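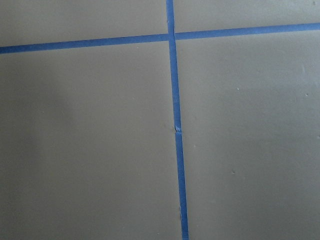

How do you get a home-built arm to go back to the same spot on the table after a power cycle?
Home it against hard stops first, then touch off on one fixed point on the table and save that as your offset.

Home | Forums | Arms & Grippers | Shop Builds | Search

posted by zisden_bench, 20 January 2021

OK so that's the short version from the sticky, now my actual problem. Blue tape cross on the gray top, the crossing is my zero. Arm is the Lamptey kit on a Zolladar board. Homes fine, goes to zero fine, cut power, home again and it's off. Not by a lot but enough to miss a peg. Did 20 cycles last night, never lands the same twice. Shoulder reads 3,343 steps from the stop to zero, every time, so the board thinks its happy.

gantrygoat wrote:
tape is your problem. your left and right pieces dont even line up, theres a step where they hit the vertical one. which edge are you calling zero?

zisden_bench wrote:
left piece, top edge. always the same one

gantrygoat wrote:
ok but theres a wrinkle at the seam in the vertical too. tape creeps. scribe a line or drill a hole, done

mothwing wrote:
Disagree. Tape doesn't creep overnight, and he's off between cycles on the same night. Same step count + different spot = slop after the motor. Check the shoulder belt and the set screw on the pulley. Mine was doing this on the Cencombe base, screw had backed out maybe a quarter turn.

gantrygoat wrote:
still wouldnt calibrate off tape

mothwing wrote:
Fine for finding a fault. Not fine for pegs, sure.

q_stepper wrote:
what speed are you homing at? I was at 429 and it bounced off the stop, dropped to 90 and the scatter went way down. two passes, fast then slow

zisden_bench wrote:
one pass, fast. didnt know you could do two. will try 90 tonite and look at the set screw. not drilling the table its shared

gantrygoat wrote:
then clamp a plate on it and drill the plate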